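Business > Automation > Data

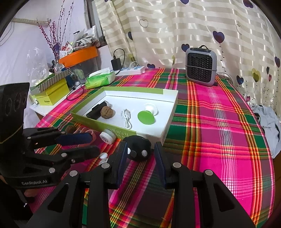

Golska pays for table clutter, and hopes it adds up

Golska said in September 2021 that it had gathered 473 recordings of people sorting small household goods with hand-held grippers. Walnuts, a cable, plastic clips — all of it is meant to teach its Kadivex software to tidy. 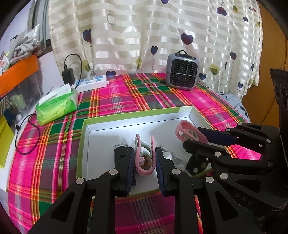

The company wants up to 995 by its next release. It has yet to show the software clearing a table it wasn't trained on, and gave no error rate.

Last updated: 2 hours ago

Recent items
Doucet delays warehouse trial
Denditz cuts 16 jobs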